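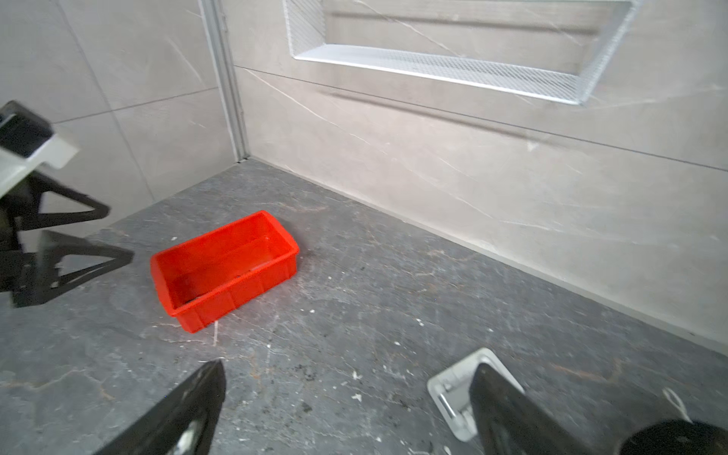

Show me the misses and I'll believe the hits, one reader wrote under our first report on the Odeo method, and after going through the full paper it is hard to think of a better way to put it.

Category: Robots & Automation > Research
2023-03-01
Print this | E-mail this | 37 shares | Comments (9)

Rultska's 94 percent: what the Odeo paper counts, and what it leaves out

Rultska, the automation developer based in Stirkow, has put out the long version of its paper on Odeo, a method for teaching two-armed robots to pick up everyday items using small cameras mounted at the grippers. The headline number is the same one the company has been repeating since August: a 94 percent success rate on picking and placing, in places that were left as they were found, dirt and clutter included.

That number has been passed around a lot. It was on the first slide of the company's talk last year and it is in the sales material that Domański, the equipment dealer that hopes to sell a kit built on the method, now sends to warehouses and repair shops. The paper is the first chance for anyone outside to see how it was reached.

The idea behind Odeo is simple enough. Most training sets for robot arms are gathered in clean rooms, on clear tables, with the objects laid out neatly. A robot that learns there tends to get lost when the floor has a pattern or there is grit next to the thing it is supposed to grab. Rultska's team went the other way. A person steers the arms through each task, the cameras at the grippers record, and the surroundings are left alone. Stone floors with busy veining stay in the set. So do glare, cables across the view and leftover scraps. The software is then trained to copy the person's movements from what the cameras saw.

There is one extra step, and it is the part the company is proudest of. Before training, a program goes through the recordings and marks the stretches where the gripper itself blocks the view of the object. Those stretches are given less weight, so that the robot leans on what it saw a moment earlier. The paper calls this "carrying the look." Anyone who has worked with cameras placed this close to the fingers knows the problem it is meant to solve: the nearer the gripper gets, the less there is to see.

Each task was taught with 48 demonstrations, a small number by the standards of the field. If the 94 percent holds up, that would be worth having. Collecting demonstrations is slow and dull work, and a shop that could teach a robot a new job in an afternoon would have reason to buy one.

Whether it holds up is another matter.

The first trouble is the list of objects. There are 13 of them, and every one appears both in the demonstrations and in the tests. The paper says the backgrounds changed between the two, and they did. But the things being picked up are the very same things, in some cases at nearly the same angle. A robot that can find a brightly colored plastic item on a gray floor after having been shown that item 48 times has learned something. It is a smaller something than the sales sheet suggests, where the phrase used is "handles anything you put in front of it."

The second trouble is in a footnote to the results table. Runs in which the operator pressed stop before the gripper closed are listed as "not attempted" and kept out of the total. The footnote gives no count. There are fair reasons to stop a robot arm early. It may be heading for a wall, or for the other arm. Those are also failures by any plain meaning of the word, and a customer with one of these in the back of a shop would count them that way. Without the number of stopped runs, the 94 percent can't be checked, and it can't be compared with the figures from other groups, most of whom do count such runs against themselves. 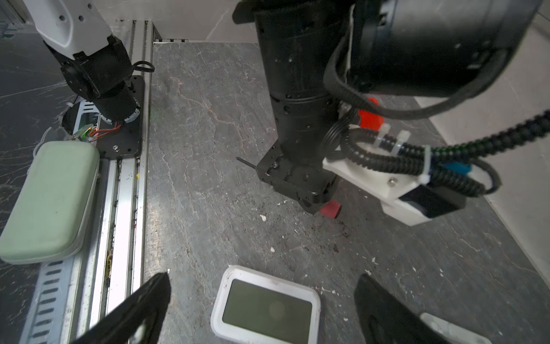
The third is the scoring of crowded work surfaces. Rultska splits its tests into floor tasks and table tasks, then reports them together. Floor tasks had a single object with open space on every side. Table tasks had tools, wires and electronics close by, and sometimes the base of an arm taking up much of the view. It would be a surprise if the two were equally hard. A chart in the appendix shows the table bar sitting well under the floor bar, with no figure printed on it and no line in the text about the gap. Since there were more floor runs than table runs, the average flatters the method.

We asked Rultska for the two rates on their own, and for the number of stopped runs. The company replied that the data would be released "when the documentation is complete" and that the combined rate was "the fairest single measure." It didn't say when the documentation might be ready. A similar promise was made in August.

Domański, asked whether it would keep using the figure in its brochures, said it relied on the developer for technical claims.

There is good work in the paper all the same. The test of the "carrying the look" step is done properly. The same network was trained with it and without it, on the same recordings, and the version with it did better on all but 3 of the objects. Those 3 are flat and pale, and the authors say openly that they don't know why the step made no difference there. That short paragraph is more convincing than the rest of the results section put together. It also hints at where the method is weak. Thin things lying flat on a patterned surface are what a repair bench is full of.

The decision to leave the mess in place also deserves some credit, although the paper oversells it. Leaving a surface dirty is easy to do, and it makes the recordings look like real life. It doesn't follow that the robot has learned to deal with dirt. To show that, you would need the same tasks run on a cleaned surface and on an untouched one, side by side, with robots trained each way. The authors describe this test as future work. For a paper whose main selling point is that real clutter makes for better training, it's an odd one to put off.

There is also the question of who ran the trials. All of the tests were carried out at Stirkow by the people who gathered the demonstrations, on the same machines with the same cameras in the same mounts. A camera that gets knocked a little out of place changes everything the robot sees, and the paper has no test of that either. Shops knock things. One of the reviewers' notes, published along with the paper, asks for a run with the camera mounts loosened and refitted between sessions. The answer from the authors is that this was "outside the scope."

None of this makes Odeo a bad method, and it may be a useful one for teams that are short of recording time. The claim that can be backed from what has been published goes like this: with 48 demonstrations per task, a two-armed robot can often pick up an object it has seen before, in front of a background it hasn't. The weighting step helps with most objects and does nothing for a few.

Buyers are being told more than that. Domański's order page lists delivery of the first kits to customers "following validation," with no word on what the validation will be or who will do it. The kit comes with the trained software for the 13 test objects, and new objects have to be taught by the customer. The success rate printed next to the order button is the combined one, without the footnote.

The paper's recordings are held by Rultska and can be viewed on request at its Stirkow office. Copies aren't given out.

Filed under: robot learning, gripper cameras, research claims
Print this | E-mail this | Read 9 comments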